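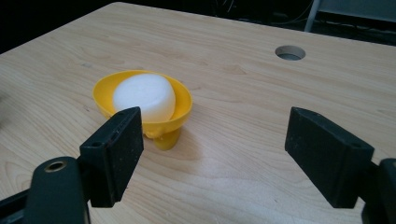

Início Perfil Mídia Curtidas
Leitura: 2 min

gente, preciso falar de porta-ovo. sim, porta-ovo. senta que é fio 🥚

passei a vida comendo ovo cozido em xícara de café. a xícara era funda demais, o ovo sumia lá dentro e eu ficava cavando com a colher feito arqueóloga. aí em junho resolvi virar adulta e ter um suporte amarelo, com pezinho e tudo!

e faz diferença, viu? o ovo fica acima da borda, dá pra bater a colher em volta e tirar a tampinha sem queimar o dedo. meu café da manhã subiu uns três andares

paguei 30 reais num modelo da Wolow. tinha um da Gonamberg por 100, lindo, mas 100 reais pra segurar UM ovo… deixei lá na loja e saí andando rápido

12 comentários 40 curtidas

segunda parte do fio: a mesa. porque quando a gente compra uma coisinha amarela começa a reparar em tudo que fica embaixo dela
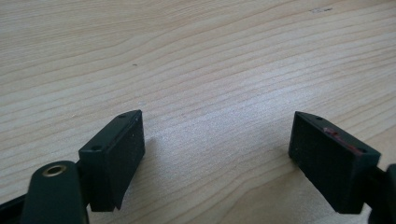

Swati: madeira clara assim eu só limpo com pano bem torcido e um pingo de detergente neutro, depois passo um seco no sentido do veio. álcool deixou a minha toda manchada.

anotado!! eu era do time do álcool, confesso. passava todo dia achando que estava arrasando. hoje às 8 da manhã já fui de pano torcido e gostei (cheiro de nada, que é o melhor cheiro)

esses veios compridos e ondulados são a parte que eu mais gosto, fico acompanhando com o dedo enquanto o ovo cozinha. e parece que farelo de pão adora se esconder neles, eu passo a mão e sempre sai mais um

falando em cozinhar: eu faço cerca de 10 minutos depois que a água ferve, porque gosto da gema firme. sei que tem gente que acha crime. o povo da gema mole pode abrir o próprio fio

e direto pra água gelada depois, senão a casca gruda e você perde metade da clara (e a paciência)

agora tô de olho num saleirinho da Rokthorpe, amarelo também, pra fazer par. alguém aí tem? entope com a umidade? me contem antes que eu gaste dinheiro de novo

7 compartilhamentos 10 comentários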